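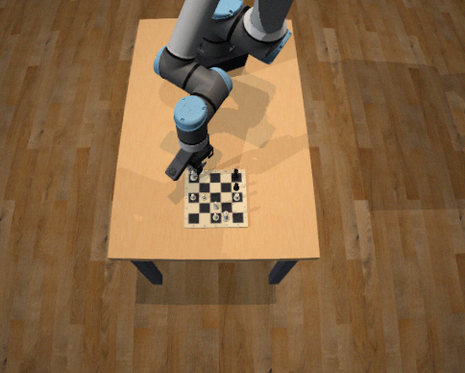
A game left standing overnight belongs to the room, Dede Antwi told us, and whoever comes in next morning has a right to look at it and think about it, but no right to touch it. She put this forward as a rule that everyone in Molberg knew. When we asked other players, most of them agreed with the first half. The second half was disputed, and the dispute takes up much of this section.

Figure 2. A small chessboard near one end of a wooden table (computer rendering).

Slow games and shared tables

By a slow game we mean a game of chess in which the players are not expected to be present at the same time. One player makes a move and leaves. The other comes in later, sees what has changed and replies. Slow games differ from postal chess in that there is one board and no message passes between the players apart from the position itself. They were common in both of the towns we studied, Molberg and Serinholm, and were played in reading rooms, cafés and the waiting area of the Serinholm ferry office.

The need for space shapes the practice more than we had expected. A game that may last from February into the summer takes up part of a table for all that time. A small board at one end, as in Figure 2, leaves most of the surface for other people. Full-size club boards were used for evening play in both towns but hardly ever for slow games, and several players said they had been asked to move a larger board when the table was wanted for newspapers or lunch. Travel sets with pegs or magnets solve the problem of knocked pieces, though older players disliked them and said the position was hard to read from standing height. As most slow games are played by people who do not sit down, this was a serious complaint.

Keeping a record

Practice differed on whether moves should be written down. In Serinholm a slip of card was kept under the board and each player added a move to it. The card settled arguments about whose turn it was and let a position be rebuilt if the table had been cleaned or bumped. In Molberg cards were thought unfriendly. Players there relied on a token, usually a coin, left on the side of the player due to move. The token shows whose turn it is but says nothing about the position, so a disturbed board could be restored only from memory.

We expected the Molberg method to lead to more abandoned games, and in the diaries it did. Players did not describe the abandoned games as failures. The usual response was to set up the pieces and start again, often with colours reversed. One man in the Molberg reading room said he could not remember the last time he had finished a slow game and that it had not crossed his mind to mind. The Serinholm players, shown this remark, were mostly puzzled by it.

The Bawa diary

Our fullest source is the diary kept at the Bawa café in Molberg, in which customers have written notes on the café board for many years. It runs to 2,000 entries. Most are short and many have nothing to do with chess: the price of soup, a lost glove, a long quarrel over the window blind. We coded only the entries that refer to a move, a position or a player. Where two entries gave different accounts of the same game we kept both – it was seldom possible to say which was right.

The entries show that onlookers took a large part in slow games. Comments such as "watch the knight" or "she will regret that" appear beside the notes of the players themselves. In formal play such remarks would be treated as outside help. In the diary they pass without protest unless the advice is very good, in which case the losing player tends to object. An entry dated 12 March 2019 complains that a rook had been "put straight" by someone passing and now stood on a different file. The replies fill the rest of the page. Some hold that a piece moved by a stranger must be moved back, others that the player should have centred the rook properly to begin with.

Touching and straightening

Straightening is the most frequent cause of disagreement in our material. Formal rules allow a player to adjust a piece after giving notice. A slow game has no one to give notice to. In Serinholm the card made straightening harmless, and people did it freely while waiting for the ferry. In Molberg it was frowned on, and Antwi's view that visitors may look but not touch was the one most often given to us by regular players. Occasional players were less strict. The Mirkolel survey of public games tables reports a similar division between regular and occasional users, although it does not separate slow games from ordinary ones.

We do not think the two towns hold different ideas of fairness. The written record allows people in Serinholm to be careless with the pieces, and its absence makes people in Molberg careful with them. Section 8 returns to this point in connection with draughts, where pieces are alike and straightening raises fewer doubts – but where a missing piece is much harder to notice.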